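책상 상판 시트지 붙였는데 울어요 ㅠㅠ 다시 떼야 하나요

Pilar Echeverría
조회 318 · 댓글 5 · 공유 3

안녕하세요 급해서 두서없이 씁니다.
중고로 산 작업 테이블 상판이 너무 지저분해서 Fillum 무광 흰색 시트지 붙였어요. 폭 119cm짜리 한 롤. 혼자 했고요, 처음입니다.
처음엔 괜찮아 보였는데 저녁에 스탠드 켜니까 표면이 물결처럼 보여요. 기포는 아닌 것 같고 손으로 만지면 거의 안 느껴짐. 근데 빛이 옆에서 오면 확 티나요.
궁금한 거
- 그냥 두면 펴지나요? 어떤 블로그에선 며칠 지나면 자리 잡는다던데
- 드라이기로 하면 된다는 분도 있고 절대 하지 말라는 분도 있고.. 뭐가 맞나요
- 떼면 아래 끈적이 남나요? 원래 상판이 코팅된 건지 아닌지도 모르겠어요
월요일부터 써야 해서 이번 주말 안에 끝내고 싶어요. 롤은 아직 반 좀 안 되게 남았습니다. 전체 다시 하기엔 모자를 듯.
아 그리고 모서리는 아직 안 접었어요. 칼로 자르는 게 나은지 접어서 밑으로 넣는 게 나은지도 알려주시면 감사..

도움돼요 12 · 신고

Diễm Dương
2022년 12월 17일

모서리 안 접으셨으면 아직 늦지 않았어요. 다행.

일단 기포랑 우는 거랑 달라요. 기포는 바늘로 콕 하고 밀면 끝인데 우는 건 붙일 때 한쪽을 너무 당긴 거예요. 당긴 시트지가 도로 줄어들면서 물결이 생김. 그냥 둔다고 펴지진 않더라구요, 제 경우엔. 작은 기포는 며칠 지나서 없어진 적 있음.

제가 하는 순서
긴 쪽 끝에서부터 반만 살살 떼세요. 다 떼지 말고 반만. 확 잡아당기면 늘어나서 못 써요. 낮은 각도로 천천히.
드라이기는 약하게, 한 뼘쯤 띄워서 계속 움직이면서. 한 군데 오래 대면 그 자리가 번들번들해져요. 무광은 특히요. 저 이걸로 한 장 버렸어요..
상판 먼지 다시 닦으세요. 마른 극세사로. 물티슈 쓰셨으면 완전히 말리고요.
그다음 가운데에서 바깥으로 밀대. 당기지 말고 눕힌다는 느낌으로. 밀대는 꼭 천 감은 걸로 하세요, 맨 플라스틱은 무광에 자국 남음. Lokia에서 3,000원 주고 산 거 아직 쓰고 있어요.

모서리는 접는 쪽 추천. 칼로 딱 맞춰 자르면 처음엔 이쁜데 팔 닿는 데부터 들떠요. 접을 땐 귀퉁이 삼각형으로 잘라내고 앞뒤 먼저, 옆은 나중에.

솔직히 옆에서 빛 올 때만 보이는 정도면 저는 그냥 써요. 흰색 무광은 원래 굴곡이 잘 보이는 편이에요.

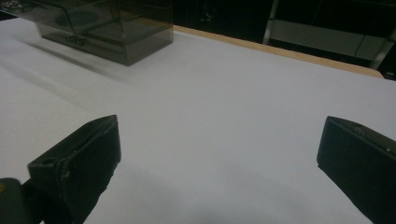
흰 상판, 은은한 굴곡이랑 비스듬한 빛줄기

이 정도 굴곡이면 저는 재작업 안 합니다. 스탠드 위치를 앞쪽으로 바꿔보시는 것도 방법. 돈 안 들어요 ㅎㅎ

끈적이는 원래 상판 따라 달라요. 코팅 안 된 나무면 표면이 같이 뜯길 수도 있으니까 구석에서 손가락 한 마디만 먼저 떼보고 결정하세요.

도움돼요 27 · 공유 5

Paulík
그냥 Cistuteo 데스크매트 큰거 하나 까세요. 시트지는 어차피 일년 지나면 누래짐. 저는 10월에 다 떼버렸어요 끈적이 제거하느라 주말 다 날림

도움돼요 4 · 댓글 2

Pilar Echeverría
Diễm Dương님 감사합니다!! 구석 조금 떼봤는데 깨끗하게 떨어지네요. 코팅 상판인가봐요. 내일 아침에 반만 떼서 다시 해볼게요. 매트는 재봉틀 올려야 해서 좀 곤란할것 같아요 미끄러져서.. 그래도 답변 감사해요

도움돼요 2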